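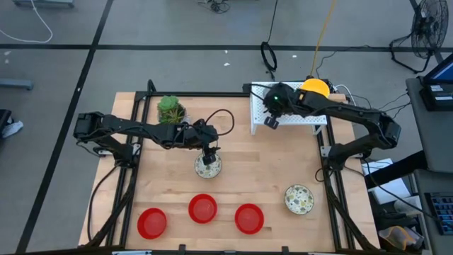 3.2 Table layout and object placement

The study looked at how people arrange a small set of household things on a shared surface when they are told only that the table should be "ready for someone to sit down at". The surface was the same throughout: a light-coloured butcher-block tabletop, oiled before the first session and left alone after that. Earlier work by our group used a painted board, and several participants remarked that it did not feel like a table they would eat at.

Three items appeared in every layout. The first was a small round plate with a multicoloured pattern on a cream background. The second was a potted succulent in a low pot. The third was a white raised shelf with short legs and a grid of square holes in its top, of the type used in kitchen cupboards to make a second level for cups. Further items were drawn from the Rindasa household list and changed from one session to the next.

Figure 3 shows one arrangement from the set. The plate lies left of the middle of the table, the plant stands behind it towards the back edge, and the shelf is at the back right with a yellow dome-shaped item at its rear. We refer to this kind of layout as "open front", meaning that the tall or fixed things are pushed back and the space nearest the sitter is kept for use.

Figure 3. An open-front layout with patterned plate, succulent and raised shelf.

We recruited 30 adults through the Nuvura housing association. Each completed 2 layouts, one at the start of the visit and one after a break in which the table was cleared. Items were handed over in a plain tray in no fixed order. There was no time limit, and participants could move a thing as often as they liked. Final positions were marked on squared paper by Ülle Zariņš, who also noted which item was put down first.

The plant was the item most often left where it had first been set down. The plate was moved most, usually in small shifts made after everything else was in place. Several participants turned it as well, although the pattern has no obvious top, and said afterwards that they wanted it to "face" the chair. We recorded turning separately from moving and do not treat it as a change of position.

The shelf gave more trouble. Some participants used it as intended and placed smaller things on top, while others treated it as an object in its own right and kept it clear. A few asked whether it belonged on a table at all. The instructions did not settle this, and we answered only that it could go wherever seemed best. Layouts in which the shelf was kept clear are coded as a separate group in Section 4.

Placement was coded by zone (front, middle, back) and by side. Items lying across a boundary were given to the zone holding the larger part of the base.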